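Fliltley ceiling light panels - review

We put these in the workroom in August to replace old tube fittings. The set cost $155 and each panel is rated at 49 watts. Wiring took a morning. The clips are stiff, and the printed instructions skip the dimmer.

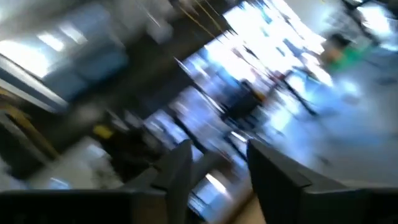 Ceiling lights on, with daylight from the windows.

On bright days we hardly need them. After dark the light is even and there is no hum, though the lowest dimmer setting is still too strong for me. One cover arrived scratched and Fliltley replaced it without a fuss - it took 23 days. I would buy them again, but not for a small room.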